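Rivex Tabletop Demo Pack – simulated stacking episodes

Product page / Data / Manipulation / Single arm

In stock as download. Drive shipping on request.

What it is
Rendered demonstrations for training pick and place policies. One arm, one gripper, small letter blocks, a pad to stack on. Every episode driven by a person through the Rivex teleop client, none scripted. Replayed in sim afterward and rendered clean.

What you get
700 episodes, single task family (block onto pad, block onto block)
Recorded at 20 Hz – joint positions, gripper opening, commanded action
2 instruction phrasings per episode, plain English, typed by the operator
Object poses at every step
Failed tries in a separate folder, same format. Keep them or skip them, up to you
Loader script and a short readme

Scene
Mat on a plank floor, yellow tape corners, cabinet and table in the background. Clutter on the mat is on purpose – soda can, extra blocks, odds and ends. Layout reshuffled between episodes. Arm casts a real shadow over the work area and we left it on. Policies trained on flat lighting fell over when the shadow crossed the block, so please dont turn it off for your first run.

Which pack do I need
Starting from nothing: this one.
Already have the Morkora drawer set: this one adds stacking, same action format, merges without converting.
Need two arms: wait for Fedetti pack, not out yet.

Recording your own
Teleop client is included with the pack licence. Load the scene, hit record, drive, hit stop, mark good or bad. That's it. Bad ones go to the failed folder by themselves. First 20 episodes from a new operator are usually jerky, throw them out or tag them as practice. Tae-yang Choo on our side will look over a sample batch if you send one, allow a few days.

Known issues
Gripper value is flipped in files from before the March build. Loader fixes it, your own parser wont.
Block letters can render soft at the lowest resolution. Use the next one up if your model has to read them.
Replay drifts a little if you change the physics step. Don't change the physics step.
Rinaldi gripper model not supported in this pack.

Requirements
Linux, recent GPU for re-rendering. Training from the supplied frames only needs the loader. Windows works for viewing, recording not tested.

License
Per team, research and commercial. No reselling the raw episodes. Trained weights are yours.

Ordering
Use the quote form, say download or drive. Univeristy buyers put the lab name in the notes box so the invoice goes to the right place. Page updated May 8, 2024.
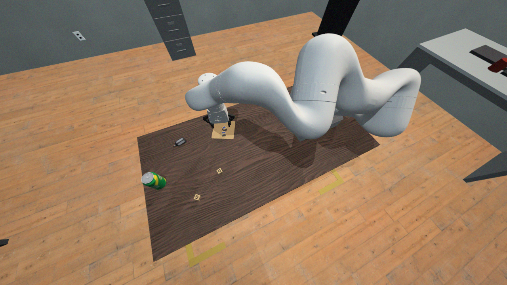

Quotes go out by email, check spam. Sample episodes are free, same form, tick the sample box – you get the loader and readme with them so you can test your pipeline before paying for anything.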